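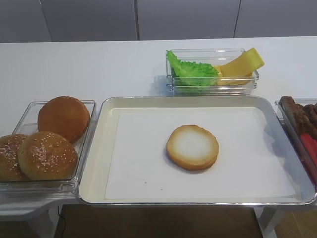 Manipulation Learning Group, Kamulbridge

Splitting long demonstrations into steps with Nirgate

Contents: Before you start / Write the step list / Find the boundaries / Review by hand / Train the two-part policy / What we measured / Common problems

This page covers how we cut a long teleoperated demonstration into short labeled steps, and how we use those steps to train a policy that picks its own next step. The task throughout is burger assembly. A bottom bun goes on the tray first, and the other ingredients come out of the clear containers around it one at a time. It's a useful task for this method because the same motion (reach, pinch, lift, carry, release) repeats many times and only the ingredient changes. A policy trained on the full recording without step labels tends to lose its place. It will put down a second patty, or close the burger early.

The method was worked out by Rattana Meesuk and Mathias Ortner. Boonsong Thepsuriya wrote the Nirgate tool and keeps it running on the Plirkerlow machines.

Before you start

You need an account on Plirkerlow, a folder of raw recordings, and the current Nirgate checkout. Each recording must hold the joint positions, the gripper opening, and video from the workspace camera and the wrist camera. Recordings with only one video stream will load, but the review page leaves half the window blank and you will make mistakes.

Check that the clocks agree. Open any recording, find a moment where the gripper closes on something, and compare the gripper trace with the wrist video. If the trace and the video are out of line, run the align command before anything else. Boundaries found on a misaligned recording can't be fixed by shifting them later.

Copy the raw folder. Nirgate writes its labels beside the recordings, and an interrupted run can leave a partial label file that looks complete.

Write the step list

The step list is a plain text file with one step per line. Our burger list has 14 lines. Each line is a verb, an object, and a destination:

pick patty from container
place patty on bottom bun
pick cheese from container
place cheese on stack

Keep pick and place as separate steps. In our first version we joined them, and the policy had no clean way to recover from a dropped item, as it believed the step was still in progress.

Name things by what the camera can tell apart. We don't have separate steps for a seeded top bun and a plain top bun. Both are "top bun." If your task needs one kind and never the other, give them separate lines and expect to spend longer on review.

Don't put left, right, front or back in a step name. Containers get moved between sessions, and a label that was true in one recording will be wrong in the next. The camera views already tell the policy where things are.

Add one line called "retry." Use it for any stretch where the operator missed a grasp and went back for another try. Leaving these inside the pick step makes the pick steps very uneven in length, and the policy learns to hover.

Find the boundaries

Run the propose command on the copied folder. Nirgate looks for candidate boundaries in three passes.

The first pass reads the gripper opening. A sharp close marks the likely end of a pick, and a sharp open marks the likely end of a place. For rigid objects this pass alone is nearly enough. For food it isn't. A lettuce leaf offers so little resistance that the trace looks the same with or without the leaf in the fingers.

The second pass reads arm speed. Operators slow down before a grasp and again before a release, so a low point in speed close to a gripper event makes the candidate stronger. A low point with no gripper event is usually the operator pausing to look, and Nirgate throws it out.

The third pass compares wrist video from before and after each candidate. It asks whether the picture between the fingers has changed. This pass was added by Kamonchanok Chareonsuk and it takes most of the running time. Turn it off while you are testing settings and turn it back on for the real run.

Set the minimum step length to 2 seconds. With a shorter setting, the small squeeze-and-release motions that operators make when separating stacked items show up as steps of their own.

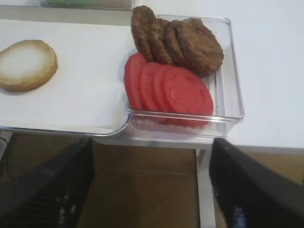
Wrist camera view with the fingers open below the container of patties and tomato slices.

Overlapping items deserve a note here. When patties or tomato slices are stood on edge and fanned like this, each one covers part of the next. The wrist view after one item is taken can look very much like the view before, and the third pass then reports no change and drops a good boundary. Lower the change threshold for recordings with fanned ingredients. We keep a second settings file for them, in the same folder as the main one, and it is picked up when the recording's tag says "fanned." Operators have to set the tag when they record. It can be added later by editing the header file.

Review by hand

Open the review page and go through the proposals in order. The workspace view is on the left, the wrist view is on the right, and the gripper trace runs along the bottom. Use the arrow keys to jump between boundaries. For each one you can accept, move, or delete.

Put the end of a pick at the first moment the item is clear of its container. The moment the fingers close is too early. Reviewers disagreed on this for a while, and labels from before the rule have boundaries on both sides of it. Vichien Kaewmanee has a script that finds the old ones.

Put the end of a place at the moment the fingers are clear of the item. If the operator nudges the item afterward to center it, the nudge belongs to the place step, and you move the boundary past it.

If two slices come up together, label the step as a normal pick and add the flag "double." Don't delete the recording. We train on these with the flag visible to the policy and it does no harm. Without the flag it does.

When you are done, run the check command. It prints any step that breaks the order rules, such as a place with no pick before it. Fix every one of these before you export.

Train the two-part policy

The exported set feeds two networks. The step picker looks at both camera views and the name of the last finished step, and chooses the next line from the step list. The motion network takes the chosen line and both views and produces arm and gripper commands.

Train the motion network first, on single steps, shuffled. It never needs to see a whole burger. Then train the step picker on the full recordings, using only the frames near boundaries. Frames from the middle of a step teach it very little and slow things down.

During training, hide the name of the last finished step part of the time. We hide it on half of the samples. This forces the picker to look at the stack on the tray. If it always gets the name, it reads the recipe off in order and pays no attention to what is really there, and a dropped slice goes unnoticed.

What we measured

Our set has 2,116 recordings. We held 142 of them out and did not look at them until the settings were fixed. On the held-out recordings, the picker trained with the name hidden part of the time chose the right next step more often than the one that always saw it. The gap was widest right after a retry.

On the arm, the split policy finished more burgers than the single network trained on unsplit recordings. Most of its remaining failures were grasps on thin items. Cheese was the worst. The step picker usually noticed the miss and asked for the pick again, but the motion network would then repeat the same poor approach. Splitting the recordings does nothing for that, and we are working on it separately under the Rattanakul project.

We have only tried this with one table layout family and one gripper. We don't know how well the threshold settings carry over to a different pair of fingers.

Common problems

Propose finishes right away and finds nothing. The gripper channel is probably named differently in your recordings. Set the channel name in the settings file.

Every place step is a little too long. Check the clock alignment again.

The picker asks for the top bun too early. Look at the last few steps in your training set. If operators sometimes skipped an ingredient, those recordings need their own recipe tag.

The review page shows the wrist view upside down. This is a setting in the viewer only. The stored video is fine, so don't re-export it.

Check reports a pick inside a pick. A retry was left unlabeled. Split the step at the point where the fingers reopen and label the first part "retry."

For changes to the step list format, write to Boonsong before you edit the shared file, as the export script reads it by line number.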